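Le papier qui reste

Tsegereda Hadgu commence ses journées avant 8 heures, dans un atelier du quartier Losier où l'on entend surtout le bruit des feuilles. Elle restaure des papiers ordinaires : carnets de comptes, lettres, listes de courses, menus d'auberge. Les musées ne les demandent pas souvent. Les familles, elles, les apportent dans des sacs en plastique.

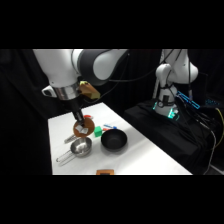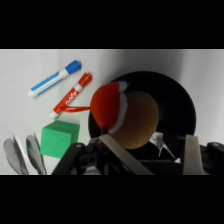

Chez Losier, on reçoit en ce moment le fonds Kumsa, une épicerie qui a fermé après trois générations. Il contient 212 carnets et une quantité de feuilles libres que la famille avait gardées au fond d'une armoire. Beaucoup sont froissées. Une feuille froissée, comme la chose blanche et chiffonnée qu'on voit posée sur la planche ronde et brune, fait peur au débutant, qui veut tout de suite l'aplatir avec la main. C'est une erreur, m'explique Tsegereda Hadgu. Il faut d'abord donner au papier un peu d'humidité, très lentement, puis le laisser se détendre entre deux buvards. Certains jours elle traite une seule page, et elle ne considère pas cela comme un retard.

L'encre pose d'autres questions. Le grand-père Kumsa écrivait au crayon, et le crayon résiste bien. Sa fille a préféré le stylo à bille, puis, dans les dernières années, le feutre de couleur, qui part dès que l'on approche l'eau. Pour ces pages la restauratrice travaille à sec, avec une gomme en poudre et un pinceau doux. Elle fait toujours un essai dans un coin, sur un point ou une virgule.

Je lui ai demandé pourquoi sauver le prix des lentilles. Elle a tourné vers moi un carnet de juin, où une cliente devait 300 francs. À côté de la somme, une autre main avait écrit « attendre, le mari est malade ». Deux pages plus loin, la dette était barrée, sans explication.

— On ne trouve pas cela dans les livres d'histoire, dit-elle.

Les carnets restaurés partent ensuite dans des boîtes en carton neutre, fabriquées par la maison Grodard. La bibliothèque de Flostgate doit les accueillir, quand les travaux de sa réserve seront finis. En attendant, ils occupent 8 étagères du couloir, et pour aller à la cuisine il faut marcher de côté.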